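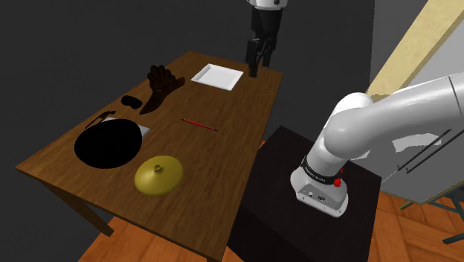
Maarja Kütt told me early on that two moorings would never be enough for Trambridge Bay, and I kept putting it off (ship time isn't cheap!). So we added a third at Lis in June, with salinity read every 20 minutes.

Figure 4. Table and tray, simulated.

I still love how quickly the tide shows up in the new record, even with the gaps.

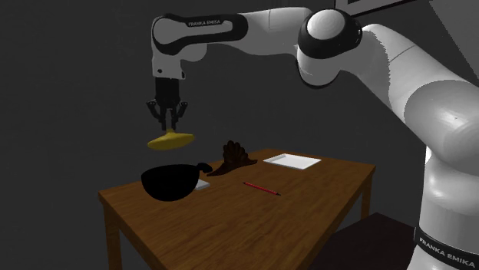

3. Sensor drift

We checked the salinity probes against bottle samples on every visit.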